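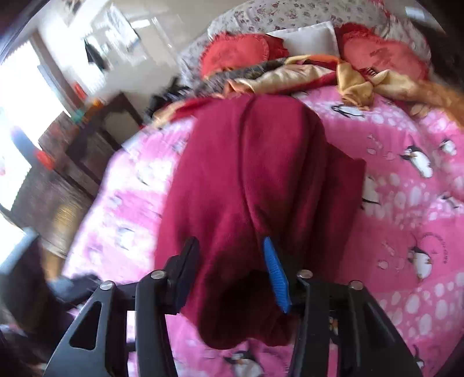
The Hunstead visit in August was set up to compare two finger pads for the hand-held gripper: the ribbed rubber pad Pornell ships as standard and a smooth silicone one from Stevens. Our own work is in soft goods, so the afternoon was limited to fleece, towels and bed linen.

The host group collects cloth-handling demonstrations in furnished bedrooms. Their Lovport set now holds 4,000 recordings, of which 216 were made with the smooth pad before they dropped it for thick fabric. The complaint was slip on the second fold, where the stack is deepest and the fingers are close to full opening.

I ran 21 grasps with each pad. On a single layer of fleece there was little to choose between them. On a folded stack the smooth pad lost the inner layers 4 times and the ribbed pad held throughout. The ribbed pad does drag on thin cotton, and it is slower to release.
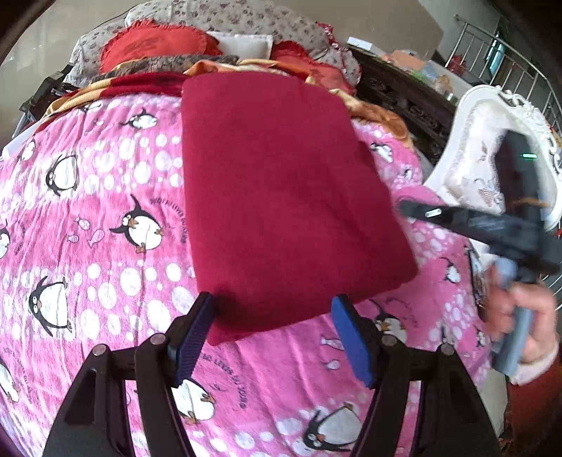
Photo: Hunstead visit, gripper camera

Two-handed folding takes practice. The linkage spreads wide behind the fingers, and a low approach brings the plates down onto the sheet before the pads reach the hem. Coming in at a steeper angle cured most of this for me. Dark red cloth on a patterned sheet gave a clear outline in the camera view; white towels on a white sheet did not, and exposure near the window needed resetting between takes.

Still open: pad wear over a full week of use, and whether the pivot bolts need thread lock. Hunstead retightens them every morning. We have asked Pornell for a spare set of ribbed pads and a price on the narrower finger.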